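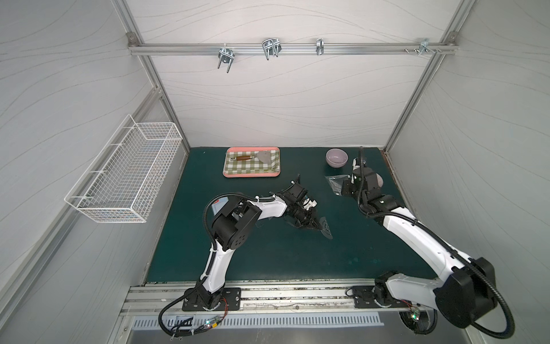

Home | Articles | Storage and Fixtures | Index A-Z | Search

Rail storage

Rail storage is a method of keeping tools, utensils, and small goods on a horizontal bar fixed to a wall, a cabinet side, or a free-standing frame. Items hang from the bar directly, by means of hooks or clips, or sit in baskets and trays carried by it. The method is used in kitchens, workshops, laboratories, stores, and garages. It is distinct from shelving, in which goods rest on a continuous surface, and from pegboard, in which the supports are set into a grid of holes.

Terminology

The bar is called a rail, a hanging rail, or, in older catalogs, a pot rail. Parts that attach to it are called hangers or fittings. The trade separates closed hangers, which must be slid on from the end of the rail, from open hangers, which can be lifted on and off at any point. The distance between the rail and the wall behind it is the standoff. The distance from the rail to the lowest point of a hung item is the drop.

History

Bars for hanging meat, game, and cookware are old and were usually made of wrought iron, with forged hooks of the same metal. Most were hung from ceiling beams, which kept food away from animals and placed it in the path of smoke from the hearth. Wall rails became more common as ceilings were plastered and beams were no longer exposed.

Factory-made rails followed the spread of cheap steel tube and drawn bar. Early sets were sold by length with a fixed number of hooks. Later sets were sold in parts, so that the buyer could combine rails, end brackets, and hangers as needed. Extruded aluminum came into use for rails after it had become common in window and shelving frames. An extrusion can carry a slot along its length, and the slot accepts nuts, brackets, and clips without drilling.

Rail types

Round rails are made from tube or solid bar. They accept simple bent-wire hooks and allow the hooks to swing. A hook on a round rail tends to rotate under an uneven load and may travel toward the center if the rail sags.

Flat rails are made from strip set on edge. They hold a hook more firmly, as the hook bears on two edges of the strip, but they bend outward more easily than a tube of the same weight when the load has a large forward reach.

Slotted rails are extrusions with one or more channels. Fittings are held by a nut inside the channel and stay where they are tightened. They cost more per unit of length and collect dust in the channel, which limits their use near food.

Magnetic rails hold steel items without hooks and are in most respects a separate class. They are suited to knives, files, and drill bits and are not suited to stainless tools of the nonmagnetic grades.

Hangers

The S-hook is the simplest open hanger. It is symmetrical or has one large and one small loop, the larger passing over the rail. S-hooks lift off with the tool if the small loop grips too tightly, a fault corrected by closing the upper loop slightly after fitting.

Double hooks are bent from a single length of wire to give two supporting arms. They carry handled items such as dustpans and ladles level and prevent turning. Spring clips grip a handle that has no hole. Clamps with a screw or a cam are used for heavier items and for items that must not be knocked loose.

Wire baskets are made from welded rod, usually steel with a white, gray, or black coating of plastic or powder paint. The open mesh drains and can be seen through, and for these reasons it is preferred for produce, cleaning supplies, and loose hardware. Small parts fall through the mesh unless a liner is used. A basket places its load well forward of the wall and should be counted as a heavier item than its weight alone suggests.

Mounting

The strength of an installation depends more on the wall and its anchors than on the rail. In framed walls, brackets are screwed to studs. Where stud spacing does not match the rail length, a backing board is fixed to the studs first and the rail is fixed to the board. In masonry, plugs or sleeve anchors are used. Hollow-wall anchors alone are accepted only for light use.

Kitchen rails are usually set between the counter and the underside of the wall cabinets. The standoff must let the hand pass behind a hung handle; 44 mm is a frequent value for kitchen rails. Workshop rails are set higher, with the longest drop decided first and the rail height measured up from it.

Long rails need intermediate brackets. These divide the rail into bays that closed hangers cannot cross, and open hangers are therefore used on any rail with more than two supports. Corner installations use two separate rails or a single rail with a 90 degree bend. Fittings cannot be used in the bend itself.

Loads

A rail held at both ends is treated as a simple beam. The deflection at the center rises with the cube of the distance between supports, so that doubling the span gives eight times the sag under the same center load. Adding a middle bracket is nearly always cheaper than using a heavier rail.

Makers' ratings are given per rail, per hanger, or both. The lower figure governs. The Endeo line of kitchen rails is rated at 10 kg per rail with the load spread evenly. Poninix rates its workshop rails by the hanger only and leaves the total to the installer - a practice that makes direct comparison difficult. Sudden loads, such as a pan dropped onto its hook, are not covered by either rating.

Materials and finish

Stainless steel is used where the rail will be washed often. Chromed mild steel is cheaper but rusts at scratches and at cut ends. Aluminum does not rust but is marked by steel hooks, which wear gray grooves into the top of the rail over time. Brass is mostly decorative. Coated wire should be discarded or recoated when the coating splits, as water held under it speeds corrosion.

Care

Brackets are checked for looseness when the rail is cleaned. Rails near a stove collect a film of grease that hardens with heat and is removed with warm water and dish soap. Abrasive pads dull chrome.

See also

Pegboard; Pot rack; Slatwall; Tool board; Prolness bracket; Tang (tool part)

Article 1191. Last revised 08/01/2021.

Contact the editors | Copyright and reuse | Back to top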